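Fold the shirt and leave it alone

I have been folding shirts the same way for most of my adult life, and I am tired of being told it is wrong. Arms in, sides in, bottom up to the collar, done. The result is a rectangle, more or less. It goes on the shelf and a few days later somebody wears it.

My sister-in-law Helmi gave me a book on folding in March. It has 70 pages on tops alone. There are diagrams with dotted lines and a chapter on getting the edges to match, and the author wants every shirt to stand up in the drawer by itself like a paperback. I read it properly and tried it for 2 weeks. My shirts did stand up, until I took one out, at which point the rest fell over.

I don't say this to be rude about people who enjoy it. Helmi enjoys it. She finds it calming at the end of the day and her drawers look lovely. What I object to is the idea that a neat fold is a kind of duty, and that a shirt with one corner hanging out says something about the person who put it away.

Think about what folding is for. It makes a flat floppy thing small enough to store, and it keeps the worst of the creases out. A quick fold does both of those jobs. A careful fold does them slightly better, and takes three times as long. If you have four people's washing on the bed, that adds up to most of an evening.

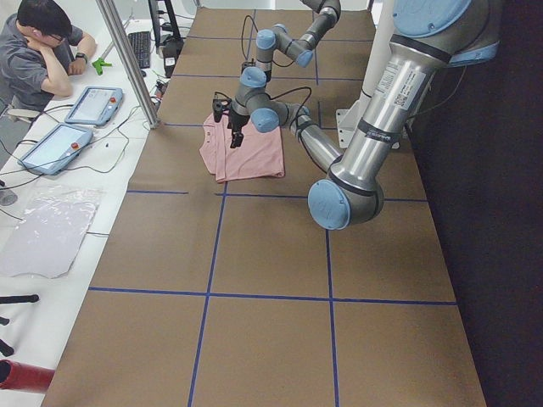
There is also the matter of the surface. Most advice assumes you have a big flat table at waist height, and most of us have a bed, or the arm of a sofa. A shirt folded on a mattress will never be square. I would put a decent table ahead of any method, and if you have room for one you should use it before you spend a penny on a folding board. Paavo Partanen, who I used to share a flat with, folded on the ironing board with the iron switched off, and his were better than mine.

Some things do deserve the effort. A shirt going in a suitcase should be folded well, with the collar protected. So should anything you are giving away or selling - people judge second-hand clothes on the first look, and I can't blame them. Work shirts I hang up, so the question doesn't arise.

For the rest, I have settled on a rule of my own. If the sleeves are tucked in and it stays folded when I pick it up, it is finished. I don't go back over the edges. If a corner flops over on the way to the shelf, it can stay flopped.

Helmi came round last month and opened the airing cupboard to get a towel. She looked at my pile of T-shirts for quite a while, then took the towel and shut the door. The book is on the shelf above, if she wants it back.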